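Fri 5 October, second-floor meeting room, Priststead office

**Subject:** Workstation and desk fit-out, open items
**Chair:** Chepkoech Were
**Minutes:** Obadia Ndung'u
**Circulation:** Musum facilities, Kornano supply desk, notice folder

## 1. Minutes of the September meeting

Accepted with one correction. Item 4 should read "desk depth" and the word "width" is to be struck. O. Ndung'u has amended the filed copy.

Actions carried over from September:

- Key register for the drawer units: closed.
- Replacement of the two chairs with failed gas lifts: closed. Old chairs are still in the corridor by the stairs and need to be collected.
- Quote for under-desk cable trays: received, see item 3.
- Written rule on personal items on shared desks: open, see item 5.

## 2. Desk tops

The chair reported on the surface check carried out during the last week of September. The light wood tops are holding up well in general. Wear is concentrated at the front edge, where forearms rest, and on the strip behind the keyboard position where equipment is slid in and out. There was a question about whether the finish can be renewed on site. Ekanayake, who supplied the tops, replied in writing that light scratches can be treated in place with their maintenance oil, and that anything that catches a fingernail needs sanding along the grain first. Sanding is not to be done in the office during working hours.

Discussion on cleaning followed. The evening cleaners have been using the same spray on desks and on the kitchen counters. It leaves a film on the wood, and two people have reported that paper sticks to it. Agreed that desks will be wiped with a damp cloth only and dried straight after. Spray remains in use for the kitchen.

Rubber feet on some older equipment have left dark rings. Felt pads were proposed and rejected, as they collect grit. The group preferred thin cork pads, 8 to a sheet, to be tried on one row before any larger order.

**Action:** C. Were to send the revised cleaning instruction to the contractor.
**Action:** O. Ndung'u to buy one sheet of cork pads and report on them at the next meeting.

## 3. Cables

This item took up most of the meeting. The present practice is that each monitor lead drops from the back of the screen and goes wherever there is room. Where desks stand away from the wall there is no rear channel, and leads end up across the working area.
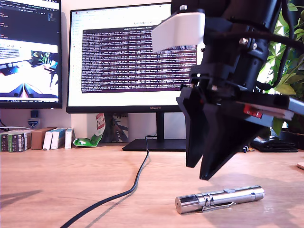

## 3.1 Routing

The lead at the desk with the Huawei monitor was taken as the reference case. It comes down behind the screen, crosses the desk in a long S-curve and leaves toward the front left. The objection is practical. A cable on that path lies under papers, gets pulled when something is moved, and makes wiping the desk slower than it needs to be.

Three routes were compared:

| Route | Parts needed | Remarks |
|---|---|---|
| Over the rear edge, down to a tray | Tray, two clips | Preferred where the desk can be reached from behind |
| Along the rear edge, down at the left leg | Adhesive clips | Cheap, but clips have come off oiled wood before |
| Through a drilled grommet | Hole, grommet | Permanent, needs approval for each desk |

The first route was adopted as standard. The second may be used where a tray will not fit under the top. Drilling was not ruled out, but it will be decided desk by desk and no holes are to be made until the chair has signed the request.

O. Ndung'u asked that slack be taken up under the desk and not on top of it. Agreed. Excess length is to be folded in a loose loop and held with a hook-and-loop strap. Plastic zip ties are not to be used on any lead that may have to be swapped. Leads that have to move with equipment in use are outside the standard and must keep enough free length for their full travel.

## 3.2 Quote

Kornano has quoted 1,467 for trays, clips and straps for the whole floor, delivery included and fitting excluded. The chair thought the tray price fair and the strap price high. Straps will be bought separately by the roll. The quote is to be reissued without them.

Fitting was estimated in-house at one evening per row. It was noted that the trays are supplied with screws for a thicker top than ours. Screw length must be checked against a sample before fitting begins, as a screw that breaks through the surface cannot be repaired neatly.

**Action:** C. Were to request the revised quote.
**Action:** O. Ndung'u to measure top thickness at three desks and confirm the screw length with Kornano.

## 4. Monitor stands

No faults reported. The flat rectangular base on the stand at the reference desk was considered satisfactory. It sits level and leaves a usable strip of desk in front of it. Clamp arms were raised again as a way to free up space. The chair repeated the earlier position that clamps mark the rear edge of the wood and that arms will be considered only for desks with a documented need.

Screen position was mentioned briefly. Several monitors have been pushed forward to make room for items stored behind them. The items should be removed and the monitors set back. Storage behind a screen also hides the cable drop, which makes faults harder to trace.

No action.

## 5. Small items left on desks

The draft rule from September was read out. It asked for all desks to be completely clear at the end of the day. Two written comments had been received, both saying that this was too strict for desks where work is set up over several days.

The group looked at what is in fact left out. Most of it is small: pens, adapters, hex keys, and metal objects such as the silver one on the reference desk, which has a pocket clip and could be a pen-style flashlight or a laser pointer. Opinions differed and the type was not settled at the meeting. This has a bearing on storage, as laser pointers are kept in the locked drawer and flashlights in the open tray. The object is to be checked and put away accordingly.

Revised wording, adopted:

1. Items in use for current work may stay on the desk overnight.
2. Loose cylindrical items are to be placed in a tray or holder.
3. Laser pointers are to be returned to the locked drawer and entered in the register.
4. Liquids are not to be left on wood tops overnight, with or without a lid.
5. Anything without a known owner goes into the found-items box and is kept until the end of the following month.

C. Were asked for the word "cylindrical" to be kept, against a suggestion to shorten the line. Pens and similar objects are what gets found under the radiators.

Shallow desk trays were discussed. Musum stores hold 47 in gray plastic, unused since the last move. They fit beside a keyboard and can be issued now at no cost. Lining them was thought unnecessary.

**Action:** O. Ndung'u to identify the metal object and store it under the correct heading.
**Action:** O. Ndung'u to draw the trays from stores and issue one per desk.
**Action:** C. Were to post the rule by the door and in the notice folder.

## 6. Lighting and glare

One complaint, concerning reflection from the ceiling panels on polished metal parts and on screens in the window row. Readings taken at desk height were close to 400 lux, which was the level asked for in the original fit-out. No change to the panels. The occupant may try turning the desk a quarter turn, provided that the cable route still meets item 3.1. If this does not help, a matte screen filter will be ordered.

## 7. Budget

Trays and clips will be charged to the fit-out line. Cork pads, straps and oil go to consumables. The chair does not expect to need extra funds this quarter unless drilling is approved for more than a few desks, in which case the grommets and labor will be brought back as a separate item.

Ekanayake offers a yearly maintenance visit for the tops. The terms were not available in time for the meeting. Deferred.

## 8. Any other business

- The left-hand door of the stationery cupboard does not latch. Obadia will adjust the strike plate.
- The label printer is out of 12 mm tape. Labels for the monitor leads will wait until tape is in stock. Both ends of each lead are to be labeled.
- Chairs in the corridor: building services to be asked for a collection slot.
- The spare desk top in the storeroom should be laid flat. It has been leaning against the wall and may bow.

## Open actions

| No. | Action | Owner |
|---|---|---|
| 1 | Revised cleaning instruction to contractor | C. Were |
| 2 | Cork pads, trial on one row | O. Ndung'u |
| 3 | Revised quote from Kornano, straps removed | C. Were |
| 4 | Top thickness and screw length | O. Ndung'u |
| 5 | Metal object, identify and store | O. Ndung'u |
| 6 | Issue gray desk trays | O. Ndung'u |
| 7 | Post desk rule | C. Were |
| 8 | Cupboard strike plate | O. Ndung'u |
| 9 | Collection of old chairs | C. Were |
| 10 | Maintenance visit terms from Ekanayake | C. Were |

The next meeting will be called once the revised quote is in. Corrections to these minutes should go to O. Ndung'u in writing.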